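Search this site Go Menu

A Day Among the Arms: My Visit to the Gereck Robotics Software Group

2020-05-01
by Milagros Campos 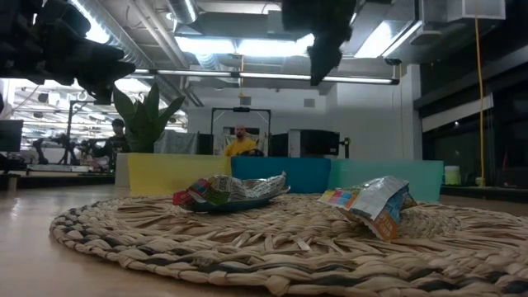
I had been trading emails with the software people at Gereck since last fall, mostly about motion planners and the many ways they can let you down, and when they finally wrote back with "why don't you just come and see it," I had my bag packed before I'd finished reading. My visit took up most of a day, and I came home with a notebook so full that I've had to leave a good half of it out (sorry to the fine people in the calibration room, who deserve a page of their own and will get one).

If you've only seen robots in videos, the thing that strikes you first in a place like this is how much of the day is spent at keyboards. I counted on seeing arms, and I saw plenty of arms! But the talk was all software. By the time I'd got my coffee I'd already heard two people arguing, in the friendliest way, over whether a timestamp should be taken when a picture is exposed or when it reaches the computer. They were still at it when I left.

My host for the morning was the controls lead, a patient man who drew on every surface that would take a marker. He started me off with the control loop on the two-arm stations. The loop that looks after the joints runs on its own machine at 200 times a second, and nothing else is allowed to bother it. The planner sits one floor up, so to speak, and hands down short pieces of motion. If a new piece doesn't show up on time, the lower loop keeps following the old one and slows gently to a stop. I asked what happened before they built it that way, and he made a noise like a drawer of forks being dropped, so I left it there.

They call the layer in between Platow, and I think it was my favorite part of the whole visit. Platow takes whatever comes from above (a person at the leader controls, a planner, a learned policy) and turns it into the same kind of message, so the arms never know who's driving. You can switch between them in the middle of a task. He told me it took them three tries to get the switching smooth, and that the fix was embarrassingly small: the new driver has to start from where the arm was told to be, and they'd been starting from where it was measured to be. With a bit of sag in the joints those are two different places, and the little jump between them was enough to knock things out of the fingers.

After that we moved on to perception, and here I have to admit I'd been looking forward to the snack wrappers. I'd read about them in one of their write-ups. A crumpled wrapper is a miserable thing for a camera. The foil inside is silver and throws back whatever is shining on it, the printed outside is a jumble of small colored patches, and no two crumples are the same shape. The depth sensor looks at foil and reports a hole in the table, or sometimes a spike sticking up out of it. Put one in a dish on a braided mat, with the light and dark strands going round and round under it, and the segmentation has stripes to cope with as well.

Their answer is a program named Vasić, which doesn't trust depth on shiny patches at all. It finds the outline in color first, throws away the depth readings inside any area that looks like foil, and then fills in a guess from the rim and from the surface the thing is resting on. The guess is on the low side on purpose. A gripper that comes in a touch low will bump the mat, the force limit catches it, and it can close from there. Come in high and you pinch air. The woman who wrote most of it showed me her collection of failures, which she keeps in a folder sorted by how much they made her laugh, and I could have stayed there for an hour. Her favorite is one where it confidently outlined the reflection of its own fingers.

I asked her why two grippers for something that weighs next to nothing. She said one arm alone tends to chase a light wrapper across the table, and with the second one they can plan a hold and a pull together. Planning for two arms in a small space is slow if you do it the honest way, treating all the joints as one big problem, so they cheat a little. They plan the first arm, save its path as something that moves and takes up room, and plan the second around it. If that fails after 4 attempts they swap the order, and only when that fails too do they go for the big slow search. I do love a fallback that somebody has clearly thought about over lunch.

Lunch, by the way, was very good. There was a lentil soup and I had two bowls.

The afternoon went to tooling, and I know this is where some of my readers wander off, but please stay, it was lovely! Every session is recorded with a program called Custuretti, which writes the camera streams, the joint positions and the commands into one file and then checks that file before it lets you start the next run. It looks for dropped frames, for clocks that have drifted apart, and for a camera that somebody has nudged. It keeps up to 16 streams going together. The checking takes a few seconds, and apparently everyone grumbled about those seconds until April, when it caught a loose cable on the second run of the morning. In the old days they'd have found out a week later.

There's a replay viewer, too. You can drag a slider and watch the commanded path and the measured path lying over each other, and click on any moment to see which part of the program made the decision. I was allowed to play with it for as long as I liked, which was a mistake on their part. I found a spot where the left arm hesitated for no reason I could see, and it came down to a log message being written inside a section that was supposed to be quick. They've opened a ticket and put my initials on it. I'm prouder of that than I should be.

What I didn't get to see was the learned policy running by itself, as the newest version was still training. They've promised me another look once it's done, and I'd like to ask then how they choose which recordings to keep, because I heard three different answers from three different desks. I also forgot to ask whether the outline program copes with clear plastic. If anyone from the group is reading, my email is the same as before, and I still have your marker.

Last updated: May 2020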